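Workshop > Skekex arm > Tickets > Gripper
Last updated: 9 September 2024

Gripper drops or dents open cans. Opened by Dexter Whitfield.

Fingers close on the can, then creep. After 12 lifts the wall starts to buckle. Lowering the force to 6 N made it slip. Firmware is the March build. Homing the fingers again made no difference. 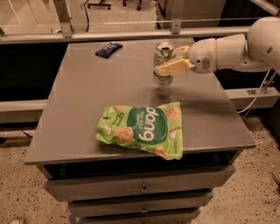 Gripper closed around the middle of the can, chip bag and bar left on the cabinet top.

Found the finger offset was still set for the old pads. Changed it to 13 and turned off the second squeeze in the Ostent config. Ran it again with the can about half full and got 93 good lifts before I stopped. Leaving this open until someone tries the bar.

Comments

Demetrius Abernathy: Same offset problem on the Kincaid pads. Did you save the old config?

Dexter Whitfield: Yes, it's in the Broditz folder.

Demetrius Abernathy: Got it, thanks. Will try the bar next.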